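Food in the Home, week 5: Setting the table and sharing a meal

Hi all. I've written these up from my own scribbles, so forgive the jumps. Anneli Rissanen's chapter on farmhouse meals is the reading for this week, and I'd do it before you come in.

I started with portions. In the Storholm household book there are 1264 entries, and hardly any of them say how much one person got. They say who ate first, who sat where, and what went back to the pantry. I love that! It tells you the plate was a sort of family map. 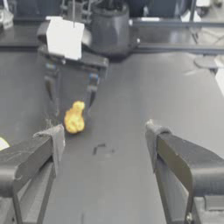 Why did so many households eat from one shared dish?
Plates cost money, and so did the time to wash them. A big dish in the middle also let the cook decide who reached in first.

Then came the move to a plate for each person. Vilho Ikonen puts this down to cheap pottery coming in by boat – I think he's half right. The Hirvonen letters show people buying plates and then leaving them on the shelf for guests, sometimes for years. Owning a thing and using it are two separate questions, so please keep them apart in your essays.

Shape matters too. Round plates stack well and oval ones suit fish, and a long dish is easier to pass down a crowded bench.

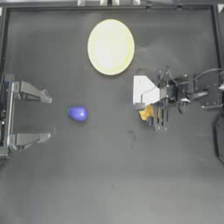
Pale yellow oval plate on a dark gray surface.

For the essay, pick one meal from the Trusuldale diaries and write 400 words on who served it and who cleared up. Kamarul Saragih has kindly put two sample essays in the course folder. They're good, but don't copy the layout.
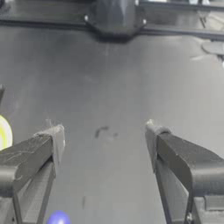 When is the essay due?
It's due at noon on the last day of February, by email to me or on paper in my mailbox.

Next week we get to leftovers, so bring the Imine handout.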